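Gray marks on white tabletops and a gap between two tables – help?

whitetopwoes
Posted in Furniture & Cleaning, 985 views

Hi all, long-time reader, first time asking. I have two white tables that I push together into one big work surface, and I have two problems with them that are slowly driving me nuts.

Problem one is the marks. They're faint and gray and they show up worst in the late afternoon when the light comes in low. I can't feel them with a fingernail, so I don't think they're scratches, but plain water and a dishcloth does nothing. I bought the tables used from a place called Purves that was clearing out office furniture, and there was no label or paperwork, so I have no idea what the tops are made of or what's safe on them.

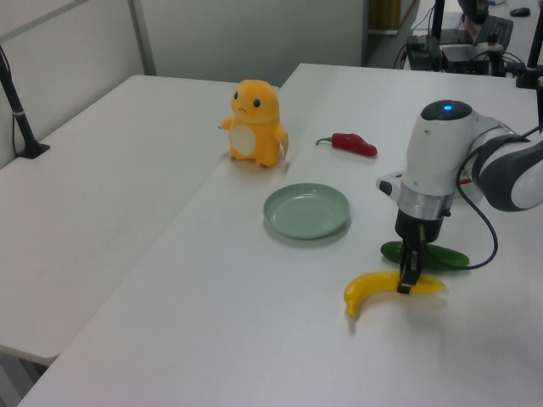 The two tables meeting at an angle. Yellow guy is standing near the seam.

Problem two is the seam. I lean on the near side when I'm writing or cutting paper, and by the end of the day the tables have crept apart and I've got a gap that eats pencils, paper clips and crumbs. I shove them back together every morning before coffee and I'm tired of it! The floor is smooth and the feet are just hard plastic caps. I'd rather not screw the tables to each other for good, as I move apartments a lot and they have to go down a narrow stairwell one at a time. 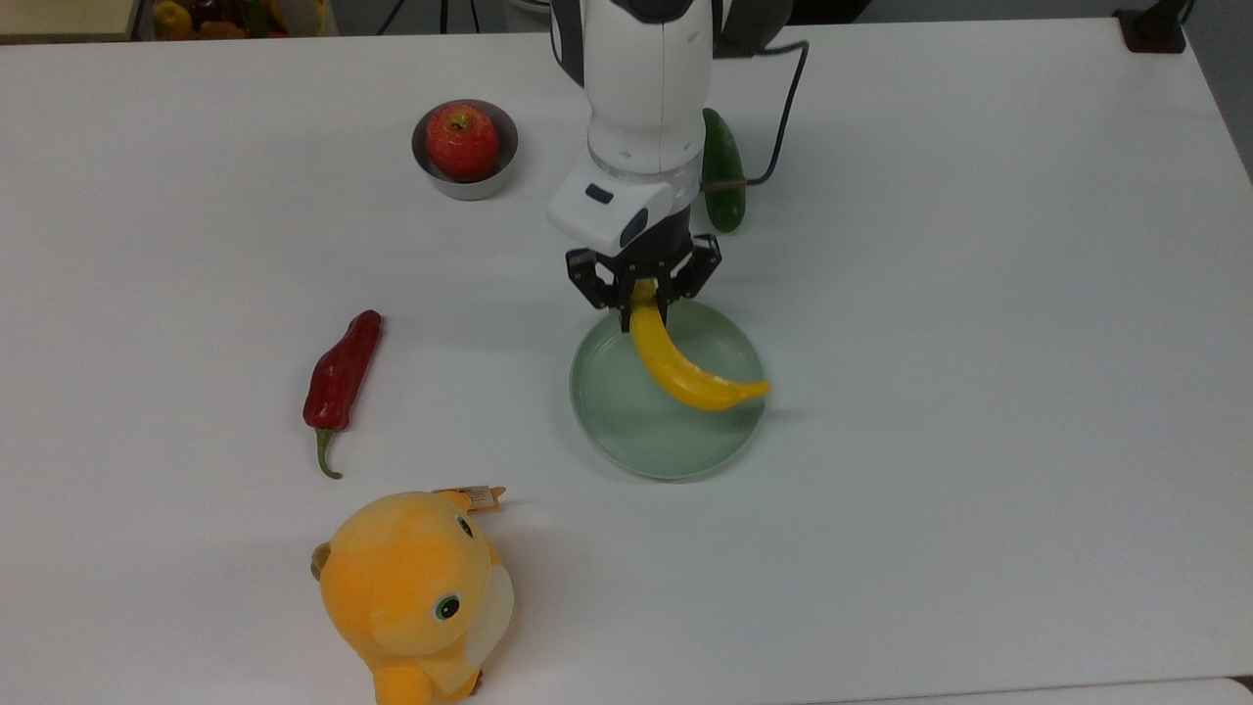
I did try the melamine sponge everybody recommends, but only on the underside, and it left a patch that looked shinier than the rest. Maybe I'm imagining it. I got scared and stopped there. My sister-in-law swears by toothpaste, my neighbor swears by rubbing alcohol, and the guy at the hardware store tried to sell me a bottle of something called Mivus that he couldn't tell me the ingredients of.

So – what would you use on the marks, and is there some kind of clip or strap for the tables that comes off again? Budget is small. I'd also take opinions on whether a big desk mat over the whole thing is giving up. 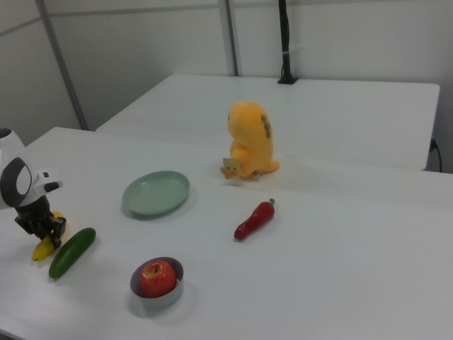
Answers

idska_flatpack
2203 posts

I refinish and resell office furniture on the side, so I see a lot of these. If you can't catch a fingernail on the marks, I'd bet on rubber or metal transfer. Things get dragged over a pale matte top and leave a little of themselves behind. Good news for you, as it usually comes off.

Skip the toothpaste. It's an abrasive with mint in it. Your sponge is an abrasive too, and no, you probably didn't imagine the shiny patch. Matte finishes polish up when you rub them and you can't un-polish them.

I'd go in this order, and stop as soon as something works:

1. Warm water with a drop of dish soap on a microfiber cloth. Let it sit on the mark for a few minutes before you wipe.
2. A white vinyl eraser, the school kind. I know how it sounds! Light pressure, then brush off the crumbs.
3. Rubbing alcohol on a cotton pad, underside first, and wait until the next day to look at it. If the top is painted or lacquered it can go dull or sticky, and then you've learned something in a place that doesn't show.

I've never used Mivus so no opinion there.

For the gap, look up "table ganging clips" or "table connectors". Conference rooms use them. Some kinds screw in underneath, but there are U-shaped ones that just slide over two neighboring legs. Measure your legs first, I once bought a whole bag in the wrong size and they're still in my garage. And put rubber cups under the feet. Honest guess, the cups alone fix most of the creeping on a smooth floor.

One more thing, if the tables are meeting at an angle, the clips will fight you. They want two straight edges side by side.

latska258
258 posts

Desk mat isn't giving up, I've had one for years. Mine's felt and it grabs every cat hair in the building, so get the wipeable kind.

For the tables I used two hook and loop straps around the legs where they touch, pulled tight. Ugly but it's under there where you don't see it. Takes a minute to undo when you move. Didn't read the other answer all the way but yes to the eraser, worked on my fridge.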